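4. 작업대 상판의 수종 표기와 실제 사용 습관

4.1 문제의 출발점

작업대에 관한 문헌은 대체로 다리에서 시작해 다리에서 끝난다. 하중, 흔들림, 높이, 무릎 공간에 관한 논의는 풍부하지만, 정작 사람이 하루 종일 팔꿈치를 얹고 커피를 쏟는 상판은 "목재"라는 두 글자로 처리되는 경우가 많다. 앞서 검토한 공방 관리 지침서들도 예외가 아니었다. 어느 지침서는 바이스의 나사 피치를 한 쪽 반에 걸쳐 다루면서 상판에 대해서는 "적당한 것"을 쓰라고 권한다. 적당하다는 말의 정의는 부록에도 없었다.

본 절에서는 집성 상판, 특히 좁은 판재를 길이 방향으로 나란히 붙인 이른바 부처블록(butcher block) 형식의 상판을 공동 작업실 이용자들이 어떻게 부르고, 어떻게 닦고, 어떻게 망가뜨리는지를 살핀다. 자료는 텔우드(Telwood) 공동 작업실의 이용자 면담과 비품 대장, 그리고 작업실 벽에 붙어 있던 각종 안내문이다. 면담 참여자는 60명이었으며, 이 가운데 55명의 응답을 분석에 사용하였다. 제외된 응답은 상판이 아니라 의자에 관한 것이었는데, 의자에 대한 불만은 그 자체로 별도의 논문이 필요한 분량이었다.

4.2 이름의 혼란

부처블록이라는 이름은 본래 정육점의 도마에서 왔고, 엄밀하게는 나뭇결의 끝면이 위를 향하도록 짧은 토막을 세워 붙인 것을 가리킨다는 주장이 있다. 이 주장을 지지하는 이용자들은 수가 적으나 목소리가 컸다. 반면 시중에서 부처블록으로 팔리는 상판의 상당수는 긴 띠 모양의 판재를 옆으로 이어 붙인 것이고, 대다수 이용자는 이쪽을 먼저 떠올렸다. 면담에 응한 리에트 응우옌은 "고기를 썰 것도 아닌데 왜 정육점 이야기를 들어야 하느냐"고 되물었고, 연구진은 답을 준비하지 못했다.

한국어 표기로 오면 사정이 한층 복잡해진다. 비품 대장에는 같은 상판이 "집성목", "집성판", "원목 상판", "나무 도마 큰 것"으로 기재되어 있었다. 마지막 표기를 남긴 사람은 끝내 확인되지 않았다. 대장을 정리한 카린 로비쇼는 이 표기를 그대로 두었는데, 고치려면 변경 신청서를 두 부 제출해야 했기 때문이라고 한다.

수종을 묻는 항목에서는 응답이 더욱 갈렸다. 너도밤나무, 자작나무, 고무나무, 단풍나무가 고르게 거론되었으며, 확신의 정도는 목공 경력과 뚜렷한 관계를 보이지 않았다. 오히려 경력이 긴 응답자일수록 "표면만 봐서는 모르겠다"는 답을 골랐다. 설문지에 이 보기를 넣지 말자는 의견이 연구진 내부에 있었다는 사실을 여기에 적어 둔다.

응답이 갈리는 까닭은 집성재의 성격에서도 찾을 수 있다. 통판이라면 색과 결이 한 방향으로 이어지지만, 띠를 붙인 상판에서는 이웃한 띠끼리 색이 다를 수 있다. 그림 4와 같이 옅은 띠와 꿀색에 가까운 띠가 한 상판 안에 섞여 있으면, 보는 이는 마음에 드는 띠 하나를 골라 나머지의 수종까지 정해 버린다. 면담에서 이 현상은 반복해서 나타났다. 밝은 띠를 먼저 본 사람은 단풍나무 편에, 짙은 띠를 먼저 본 사람은 너도밤나무 편에 섰고, 양쪽 모두 상대가 조명을 탓하고 있다고 여겼다.

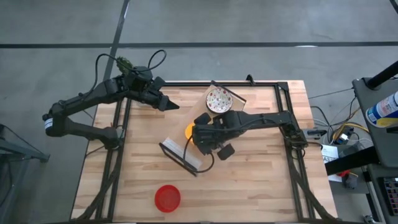 그림 4. 긴 띠를 가로 방향으로 이어 붙인 부처블록 상판. 띠마다 색조가 다르다.

4.3 관리 관행

상판의 이름에 합의하지 못한 사람들이 관리법에 합의할 리는 없었다. 작업실 벽에는 서로 다른 시기에 붙인 안내문 두 장이 나란히 걸려 있었다. 한 장은 물걸레 사용을 금하고 오일을 바를 것을 요구하며, 다른 한 장은 오일 사용을 금하고 물걸레를 꼭 짜서 쓸 것을 요구한다. 두 안내문 모두 밑줄이 쳐져 있고, 서명은 둘 다 다시 클루티에의 것이다. 클루티에는 면담에서 생각이 바뀌었다고 설명했지만, 어느 쪽에서 어느 쪽으로 바뀌었는지는 기억하지 못했다. 안내문에는 날짜가 없다.

실제 관행은 두 안내문 중 어느 것도 따르지 않았다. 이용자들이 가장 흔하게 택한 방법은 손바닥으로 톱밥을 쓸어 바닥에 떨어뜨리는 것이었다. 그다음은 소매였다. 오일을 바른 적이 있다고 답한 이용자들도 있었으나, 무엇을 발랐느냐는 후속 질문에는 답이 흐려졌다. 식용유라고 답한 참여자는 녹음을 꺼 달라고 요청하였고, 연구진은 이에 응하였다.

물에 관한 태도도 흥미롭다. 집성 상판은 폭 방향으로 수축과 팽창을 하므로, 틀이나 다리에 고정할 때 움직일 여유를 두어야 한다는 것이 일반적인 권고이다. 이 권고를 들어 보았다는 응답자는 많았고, 지켰다는 응답자는 드물었다. 오세안 볼리외는 자기 집 상판을 나사로 단단히 조였다가 이듬해 1월에 큰 갈라짐을 발견한 경험을 들려주었다. 난방을 올린 탓도 있고 나사 탓도 있을 텐데, 볼리외는 끝까지 나무의 성격 문제라고 주장하였다. 분석에서는 이를 "재료 귀인"으로 분류하였으며, 같은 범주에 속하는 응답은 의외로 많았다. 자기 나사를 탓한 참여자는 없었다.

4.4 흠집을 읽는 법

이용자들은 상판의 흠집을 두 종류로 나누었다. 자기가 낸 흠집과 남이 낸 흠집이다. 앞의 것은 "길이 들었다"고 하고, 뒤의 것은 "험하게 썼다"고 한다. 같은 자국을 두고 두 표현이 함께 나온 경우도 있었다. 타신 카심은 끌 자국 하나를 가리키며 전임 이용자의 무신경함을 길게 설명하다가, 그 자국이 자신의 시제품 작업 때 생긴 것임을 옆 사람에게서 듣고 나서는 "생각보다 얕다"고 평가를 수정하였다.

결을 따라 난 흠집은 결을 가로지르는 흠집보다 너그럽게 받아들여졌다. 긴 띠로 이루어진 상판에서 띠와 나란한 긁힘은 이음선과 섞여 눈에 덜 띄기 때문일 것이다. 가로지르는 긁힘은 여러 띠에 걸쳐 이어지므로 누구의 소행인지를 두고 더 오래 논의되었다. 얼룩은 또 다른 문제여서, 커피 자국은 대체로 용서를 받았고 접착제 자국은 받지 못했다. 접착제를 긁어내다 생긴 흠집이 접착제보다 깊었다는 지적도 있었으나, 이용자들은 이를 치료 과정의 일부로 보았다.

재연마에 대해서는 찬반이 팽팽하였다. 알로라(Alora) 분실의 이용자들은 상판을 주기적으로 갈아 내는 데 찬성하였고, 텔우드 본실의 이용자들은 상판이 얇아진다며 반대하였다. 다만 본실에서 사포를 보관하는 서랍은 오랫동안 잠겨 있었으며 열쇠의 행방은 알려져 있지 않다. 반대 의견이 신념에서 나온 것인지 서랍에서 나온 것인지는 본 자료만으로 구별하기 어렵다.

4.5 자료의 한계

수종 판별은 이용자의 진술에만 의존하였다. 단면 표본을 떼어 현미경으로 확인하는 방법을 검토하였으나, 상판에서 시편을 떼어 가겠다는 요청은 텔우드 운영진에게 받아들여지지 않았다. 따라서 그림 4의 상판을 포함하여 본 절에서 언급한 어느 상판에 대해서도 수종을 단정하지 않는다. 이 결정에 대해 면담 참여자 가운데 몇몇은 유감을 표했고, 그중 한 사람은 지금도 단풍나무라고 적힌 쪽지를 연구실 우편함에 넣고 있다.

또한 면담이 모두 작업실 안에서 이루어졌으므로, 참여자들은 답을 하는 동안 손으로 상판을 쓰다듬을 수 있었다. 촉감이 응답에 미친 영향은 통제되지 않았다. 후속 조사에서는 상판이 없는 방에서 같은 질문을 할 예정이며, 그 결과는 5절에서 다루는 마감재 선호 자료와 함께 검토한다.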